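About Grodow

Grodow is a breakfast school. We teach adults to make the first meal of the day in a kitchen that looks a lot like the one they already have, only with someone in it who will stop them turning the heat up.

We opened in May with two classes, a borrowed kettle and a name that was meant to be temporary. The sign painter charged by the visit, so Grodow it stayed. Most of our students can cook a respectable dinner. Breakfast is where things fall apart, usually while looking for a shoe.

The school sits on Gethin Street, over a shop that sells curtain rails. Classes run for two hours and start later than you'd expect, on the grounds that people who need help with breakfast are seldom at their best at dawn. Eggs take up most of the first session. Porridge gets the second, along with a frank talk about lumps. After that come pancakes, beans, fried potatoes and toast, a subject on which the staff are split and have asked to be seated apart.

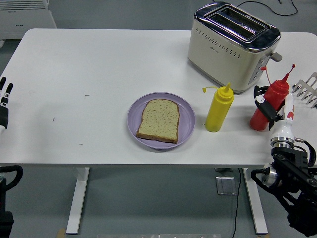
Do I need to bring anything to class?

An apron and a box for leftovers. We supply the ingredients, the pans and more tea towels than the building can reasonably hold.

Our longer course is called Plivari, after a card game that went on too long in the back office. It covers bread, jam and the kind of weekend spread that people photograph before it goes cold. The final class is a breakfast for nearly 20, cooked by the students and eaten by their relatives, who are encouraged to be kind until they reach the stairs.

We also publish Jivutano, a small newsletter of recipes, corrections to recipes and letters about marmalade. The letters are longer than the recipes and a good deal angrier. It's free, and you can pick up a copy by the door.

Gift vouchers are available. Please think carefully before giving one to somebody you live with.

Page last updated Oct 7, 2018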